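Ranell Facilities Support
Ticket history
Subject: Wallpaper seams lifting and print mismatch after installation
Product: Sternevex peel-and-stick wallcovering, floral range
Opened: 4/10/25
Priority: Normal
Status: Closed, with follow-up scheduled

Summary of request
The requesting office reports that seams in two meeting rooms on the second floor of the Rinaldi building have begun to lift. The lifting starts at the baseboard and runs upward, in the worst case for 25 inches. The office also reports a visible color difference between neighboring panels on the north wall of the larger room. The wallcovering was installed by Brorkex under the current refurbishment order, at an invoiced cost of $2,697 for both rooms.

The office asks whether the material can be saved or must be replaced, and whether the work falls under the installer's warranty.

Initial response
The request was accepted and assigned to Interior Finishes. The office was asked to supply the batch labels from any leftover rolls, the date on which the walls were last painted, and the thermostat schedule for both rooms. Staff were asked not to press the seams back down by hand or apply household glue. Glue residue cannot be removed from this product without damage to the printed face.

Information received
Two batch labels were supplied, and they do not match. Panels on the north wall come from both batches.
The walls were painted with a satin finish 15 days before installation. The product sheet calls for a longer curing period.
The thermostat in the larger room is set back every night and on weekends.
No leaks have been reported on this floor.

Site visit, first
A technician examined both rooms. Surface moisture readings were normal at all points. The lifting is confined to seams on exterior walls, and the interior walls are sound. A test strip applied to bare paint behind the door released with very little force, and a trace of paint came away on the adhesive.

The print was also checked for alignment. Large flower motifs make a poor seam easy to spot, and the line pattern behind them must meet within a narrow tolerance. Alignment was found acceptable on all walls except one, where a panel sits slightly low. 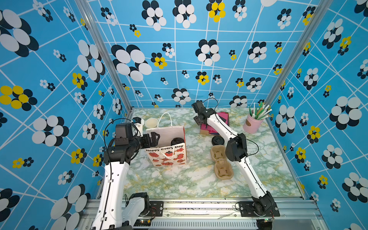

Blue floral wallcovering with a white line pattern, on side and back walls.

The color difference on the north wall was confirmed under daylight and under the ceiling fixtures. It is slight in the morning and more noticeable in the afternoon. The technician attributes it to the mixed batches.

Findings
1. The paint had not fully cured when the wallcovering was applied. This is considered the main cause of the lifting.
2. Temperature swings on the exterior walls are a likely contributing factor.
3. Mixed batches were used on a single wall. The installation guide does not permit this.
4. The low panel is an installation fault and is unrelated to the other items.

Corrective steps
The affected panels on the exterior walls were removed. The paint beneath was lightly sanded, wiped down with a damp cloth, and left open to the air. A water-based primer made for wallcoverings was then applied in one coat and allowed to dry for the full period stated on the can.

Brorkex accepted responsibility for items 3 and 4 and supplied 19 replacement panels from a single batch. Item 1 was referred to the project office, as the painting was carried out under a separate order. Labor for the primer work has been charged to that order.

The nightly setback in the larger room was suspended during the work and for one week afterward — it has now been restored at a smaller range.

Site visit, second
All new seams were flat and closed. A second test strip on the primed surface held firmly. The replaced north wall showed no color difference in afternoon light. One short seam beside the window in the smaller room had opened slightly at the top. It was reset with a seam roller and marked on the room plan.

Notes for the requesting office
Keep furniture a few inches away from the exterior walls. Clean the surface with a soft, dry cloth only. Unused panels from the new batch are stored flat in the supply room on the same floor and should be kept with their label.

Closure
The requesting office confirmed that it is satisfied with the repair. The ticket is closed. Interior Finishes will inspect the window seam in October, once the heating is back on, and will record the result under this ticket.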